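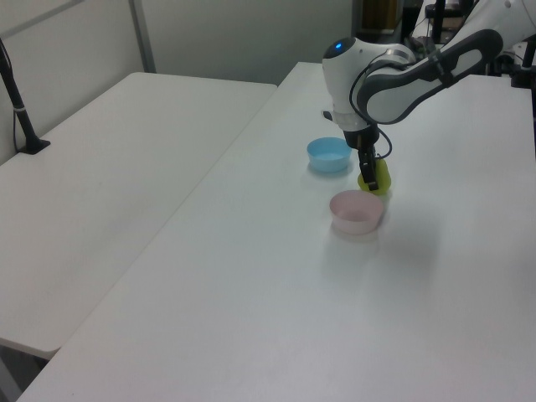

I have been meaning to write about the white tables for weeks, and as it is November and raining sideways over Culldale I have finally sat down with a pot of tea to do it.

We had managed for years with one dark, wobbly thing that swallowed every crumb and every pencil you put on it. I love old furniture dearly, but there comes a point where you are tired of hunting for a black pen on a nearly black top. So white it was, and I must say I was nervous (would it look like a dentist's?), but it makes the whole place lighter, even by four in the afternoon when I would normally be reaching for the lamp.

The other joy is what it does for colour. I have a real weakness for small plastic bowls, the sort you find in the bargain basket at Kastometti, and on the old table they always looked a bit sad. Put a pale pink one on white and it positively sings – and anything yellow beside it looks like a spot of sunshine. I could move the same few bits and pieces about for an hour and call it tidying.

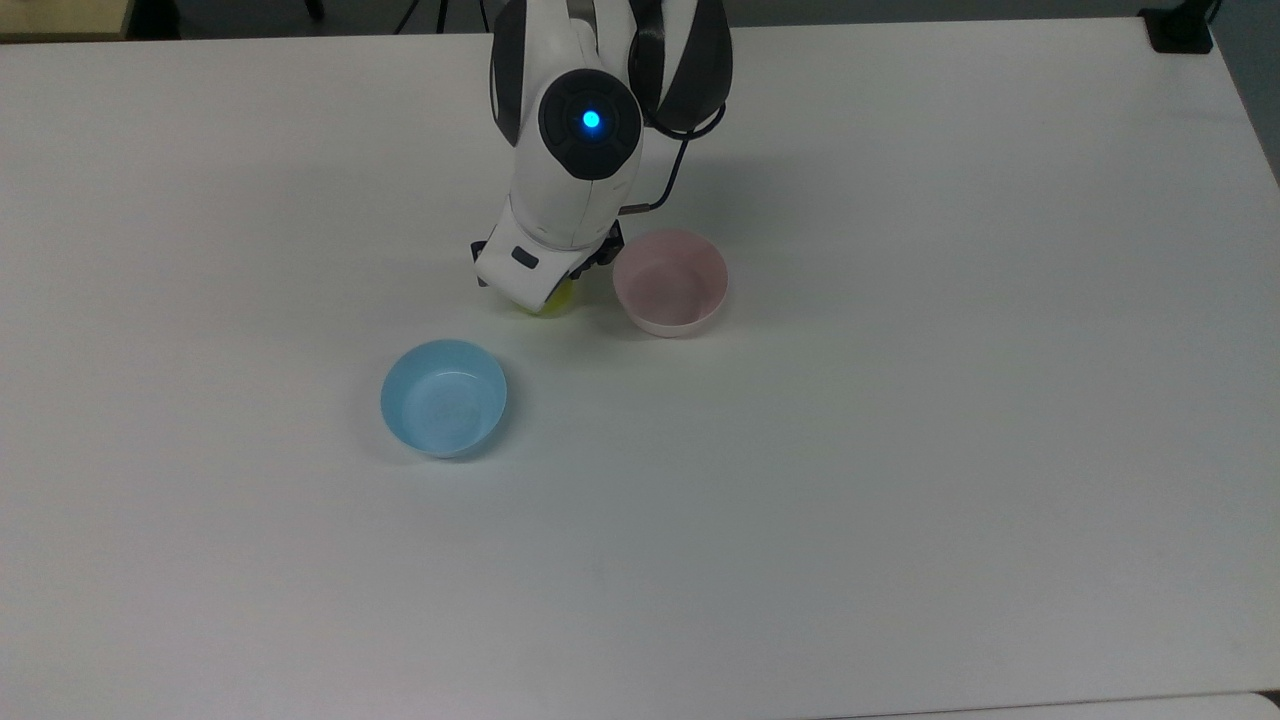
Keeping it clean

Several of you asked about marks. A damp cloth and a drop of washing-up liquid does for most things, and I go over it again with a dry tea towel so it doesn't streak. Beetroot is another matter, and I now chop it on a board over by the sink. Next I want to sort out the shelf, which holds 13 lidless tubs and 100 lids that fit none of them, so I shall be back with that when I've found my courage and a large bag.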